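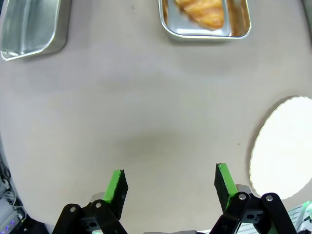
Notes, 22nd October, short slot so keep moving

Open with the question. Can a machine do the dull end of kitchen work yet? My answer: some of it, slowly.

Food from tray to plate. Sounds like nothing. A new hire gets it in 2 minutes. Ask Quyên Đặng to stand up here, she ran the counter at Wuno, knows how many times a shift that one move gets made. 400 on a bad day.

Why its hard:
- shiny metal, the light bounces, depth goes funny
- pastry flakes, squeeze too much and you have crumbs
- tray never sits at the same angle twice
- thin rim, flat bottom, not much to grab

Pause. Let them argue a bit.

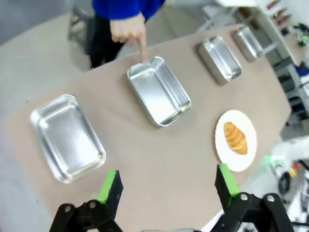
So who sets the trays out? Still a person, most places. Say that plainly. Dont let the Hedlund people off on this one, their brochure skips it.

Ronaldo Camargo's point from Bolport: price the cleanup too. Grease on the pads, somebody wipes teh pads. Add 10 minutes per shift.

Where I'd spend money now: sorting, stacking, carrying. Where I'd wait: anything greasy, anything soft.

Pornholm trial starts November, 450 plates to get through. Will share numbers good or bad.

Questions. If none, ask who here has dropped a tray.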